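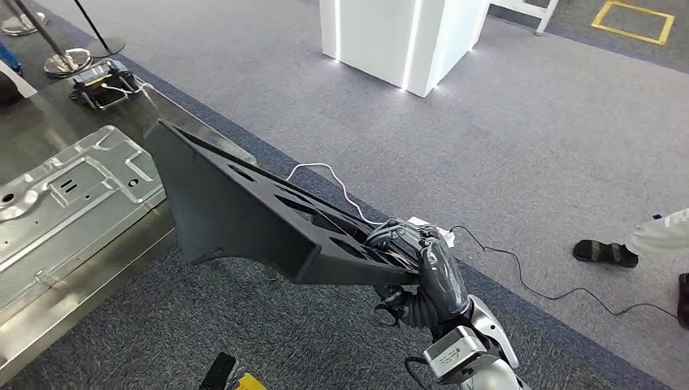
資料1 樹脂製長尺ブラケットの把持。左は作業台上の金属板パネル

ロボット技術研究会 学生プロジェクト「トレクヴォ(Trekuvo)」
定例会議 議事録

日時 2025年6月21日 13時30分から15時40分まで
場所 テルナッハ(Trernach)工科学院 第二実習棟 会議室
出席者 指導教員 マルタ・ヴァクレンコ(Marta Vakulenko)、学生代表 ヴィクトリア・メドヴェ(Viktória Medve)、機構班、制御班、記録班、会計担当
欠席者 広報班(事前連絡あり)
議長 メドヴェ
書記 記録班

開会に先立ち、議長より定足数を満たしている旨の報告があった。

1 前回議事録の承認
前回議事録について、機構班より、指関節カバーの締結手順に関する記述のうち「仮締め後に通電」とあるのは「通電前に本締め」の誤りであるとの指摘があった。該当箇所を訂正のうえ、全員一致で承認した。

2 部品把持課題の進捗報告
制御班より、資料1に基づき報告があった。対象部品は、扇状に広がる端部と細い梁状の部分からなる濃灰色の樹脂成形ブラケットである。裏面はリブ構造で、長手方向に長円形の抜き穴が並ぶ。現行の手順では細い側の端部を全指で包むように把持する。
1月の試験開始以降の把持試行は累計2,069回となった。前回会議以降の試行は299回であり、記録は全件、共有フォルダに保存済みである。
機構班より、細い側で把持した場合、重心が扇状端部に寄るため手首の負担が大きいとの意見が出された。制御班は、中央部の抜き穴付近を把持する案も検討したが、指先が穴の縁に掛かり、離す動作が安定しないと説明した。
指導教員より、把持位置の変更を論じる前に、手首の電流値を姿勢別に整理すべきであるとの指導があった。協議の結果、把持位置は当面現行のままとし、次回会議までに制御班が姿勢別の比較表を提出することとした。

3 金属板パネルの取扱い
機構班より、第二課題で使用する金属板パネルについて報告があった。当該パネルには浮き出しのリブ及び矩形のくぼみがあり、丸穴と長穴が設けられている。表面の反射が強く、照明の角度によっては画像処理で輪郭の検出が途切れるとのことであった。
つや消しスプレーの塗布が提案されたが、指導教員より、競技規則では支給部品への加工が認められていない旨の指摘があり、採用しないこととした。代替として、照明の向きを変えた条件で撮影を行い、検出の設定値を見直すこととする。担当は制御班とし、機構班が部品の設置を補助する。
なお、パネルの縁を扱う際は手袋を着用することを改めて確認した。

4 配線の整理について
記録班より、手の甲側から出る白色の細い配線がブラケットの上方で弧を描いており、腕の姿勢によっては部品に触れるおそれがあるとの指摘があった。また、黒色の細いケーブルがカーペット上を通り、人の足元近くに及んでいることも議題とされた。
協議の結果、次のとおり決定した。
(1)白色配線は、手首の可動範囲を妨げない余長を確保したうえで前腕側に固定する。固定方法は機構班が試作し、指導教員の確認を受ける。
(2)床上のケーブルは経路を見直し、通路を横断する箇所には保護カバーを用いる。
(3)動作試験中、ロボットの作業範囲に立ち入る者は、つま先の覆われた靴を着用する。実習室規程にこの旨を追記するよう、指導教員から実習棟事務室に申し入れる。
(3)について会計担当より、来校者にも適用するのかとの質問があった。指導教員は、見学のみで作業範囲に入らない者は対象外とすると回答した。

5 ノクベルグ(Nokberg)大会への参加
議長より、学生ロボット競技会ノクベルグ大会の参加要領が配布された。参加部門は「部品供給・組付け」とし、登録名は「トレクヴォ」とすることで異議なく決定した。
登録に必要な書類は、機体概要書、安全確認書、指導教員承諾書の三点である。機体概要書は制御班、安全確認書は機構班が起案し、議長が取りまとめる。
搬送については、機体を上半身と台座に分けて梱包する案が了承された。梱包材の寸法は、機構班が実測のうえ記録班に通知する。

6 会計報告
会計担当より、支出状況の報告があった。今期の部品購入費は651ユーロであり、内訳は関節用部品、コネクタ類及びケーブルである。ギュヤーシュ(Gulyás)奨学基金に申請していた活動助成200ユーロについては、交付決定の通知を受領した。使途は大会への搬送費に限られる。
機構班より予備コネクタの追加購入の希望が出されたが、在庫表の更新が済んでいないため、更新後に改めて審議することとした。会計報告は全員一致で承認された。

7 その他
(1)夏季休業中の実習室利用希望者は、所定の用紙により議長に届け出ること。鍵の貸出は従来どおり事務室窓口で行う。
(2)新入生向け説明会の資料は広報班が作成中であり、次回会議で内容を確認する。
(3)試行記録のファイル名に班名のないものが散見される。記録班より、命名規則の遵守について要請があった。

次回までの担当事項
制御班 手首電流値の姿勢別比較表、パネル撮影条件の見直し、機体概要書の起案
機構班 白色配線の固定具試作、床上ケーブルの経路変更、安全確認書の起案、梱包寸法の実測、在庫表の更新
議長 大会登録書類の取りまとめ
指導教員 実習室規程追記の申入れ

次回会議の日程は、議長が各班の予定を確認のうえ通知する。
以上をもって議事を終了し、議長が閉会を宣した。

議事録確認 マルタ・ヴァクレンコ
議長 ヴィクトリア・メドヴェ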